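Where the washing-up goes: Delia Sârbu on the kitchen at Ostcombe

Delia Sârbu has been fitting kitchens for Lanska since she left college, most of them in houses. The one at Ostcombe is in an office building, on the ground floor, and it is shared by everyone who works there. She went back in March to adjust a drawer and stayed to talk about sinks, drying racks and why she would still put up with a carpet.

We started with the sink, as it was what she had argued over most. The first drawing had a single large bowl and a draining board to the left of it. "A draining board in a shared kitchen fills up on Monday and it stays full," she said. "People put a mug down wet, then somebody puts a bowl on top of it, and after that no one wants to touch the pile. I have seen the same mug under the same bowl for a week."

She asked for two bowls and no board. The idea was that washing up would happen in one side while things dripped in the other, over a rack that could be lifted out. The client was not keen at first. Two bowls looked like a lot of steel, and the worktop was the expensive part of the job. They had a budget of £2000 for the sink, the tap and the fittings underneath, and the second bowl used up a fair amount of it.

"I told them to wash up lunch for the whole office in one bowl and see how they felt," she said. "They did it for a day in the old kitchen with a plastic tub. Then they said yes."

The tap was easier. It stands at the back and reaches up high so that a tall pan will go underneath. Sârbu likes a plain tap. She has taken out several with pull-down sprays, and says that in offices the hoses are always the first thing to go.

Rima Haddadin manages the building and was the person who had to agree all this. She joined us for part of the conversation, mostly to disagree about the racks. "Delia thinks a rack lives in the sink," she said. "I think a rack lives wherever the last person left it." She had a note up for a while asking people to put it back in one place. The note has since gone, and she has not replaced it.

They did agree on the drawer. It is a Skollider, a pull-out with a wire rack inside for plates, fitted under the counter next to the sink cupboard. Plates go in upright and the drawer is pushed shut, and the top stays clear. Sârbu had used the same model in two flats before this one. She had not used it somewhere with so many people, and the runners needed attention sooner than she expected. That was the job she had come back for.

"It wasn't broken. It was catching a bit on the way in. People close a drawer with their hip when their hands are full, so it goes in crooked every time. You loosen two screws, square it up, and tell them to use their hands. They won't."

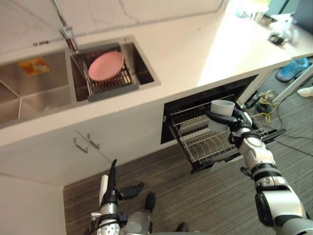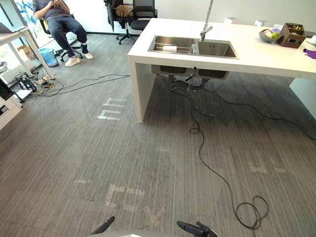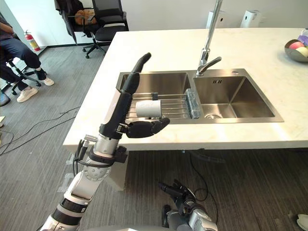

The double sink at Ostcombe. The pull-out dish drawer is open in the first picture.

I asked about the island itself. It is white, with a thick top, and at one end the same white carries on straight down to the floor. Sârbu calls that end the expensive end. The top is 3000 mm long and came from Mahasneh, a yard she has bought from for years. It had to be brought in through the front doors before the inner partition was finished, and for most of a morning the whole job stopped while it was carried through.

"You get one go at it," she said. "If you chip a corner on a top like that, you are looking at the chip for as long as you own the kitchen." They didn't chip it. She did find a small mark on the underside later, and Haddadin said this was the first she had heard of it.

White worktops have a reputation for showing everything, and Haddadin says this one does. Tea is the worst. Beetroot came up as well, from someone's salad, and took two goes to get out. She wipes it down herself most afternoons with washing-up liquid and a soft cloth, and she has banned cream cleaner. Sârbu thinks the marks are useful. "If it's dirty you can see that it's dirty. On a speckled dark top you find out with your sleeve."

What ends up on the counter is another matter. There is a fruit bowl, and there is a basket with a handle, which was meant for bread and now takes whatever people don't know what to do with. Haddadin would like it gone. Sârbu would keep it. In her view every shared kitchen needs one place where it is all right to be untidy, and if there isn't one the whole counter turns into it.

The kitchen roll has never had a home. A holder was drawn on the plan, on the inside of the cupboard door, and left out when the doors changed. Since then the roll has moved about. "It goes where there's space," Haddadin said. Sârbu offered to fit the holder while she was there with her tools, and was told to go ahead if she had one in the van. She hadn't.

Then there is the carpet. The room was an office before and had grey carpet down, and the money for a new floor was spent elsewhere. Sârbu had said in writing that she would prefer vinyl in front of the sink. When I asked if she had been right, she took a moment over it.

"I still wouldn't choose it," she said. "But it's quiet. You go into most office kitchens and the noise is terrible, chairs scraping, cups, everybody raising their voice. People sit in this one and talk at a normal level. I hadn't thought about that when I wrote my letter."

Haddadin said that spills are dealt with by whoever made them, in theory. She keeps a second cloth for the floor, in the cupboard under the sink, on the left, and it has to be a different colour from the others or it ends up on the worktop.

The cupboard has plain flat doors with thin bar handles. Sârbu had wanted doors with no handles at all, which was the fashion when she drew it up. Haddadin asked for handles. She had lived with push-to-open doors in a rented flat and was always opening them with her knees. On this point Sârbu has changed her mind and now puts handles on by default, though she still thinks they catch on aprons.

I wanted to know how much crockery a kitchen like this has to cope with. Haddadin had counted before the move, for the insurance, and had 128 pieces on her list, including mugs. She has not counted again. Plates have come from people's homes since, and some of the original ones have left the same way. Sârbu's rule is that there should be fewer plates than people. "Then somebody has to wash one to eat off it," she said. "It's the only rota that works." Haddadin said she had tried a written rota in the previous building and would not do so again.

If she were starting over, Sârbu would move the drawer to the other side of the sink, so that a right-handed person at the washing bowl could pass plates across without turning round. She would also leave more space beside the tap for a bottle and a brush. Those always gather around the middle of the sink, whatever is drawn on the plan, and she has stopped trying to put them anywhere else.

Haddadin had a shorter list. She would like the kitchen roll holder, and a lamp at the darker end for winter afternoons. Sârbu wrote both down on the back of her delivery note, and said she would be passing again once the next job at Lanska was signed off.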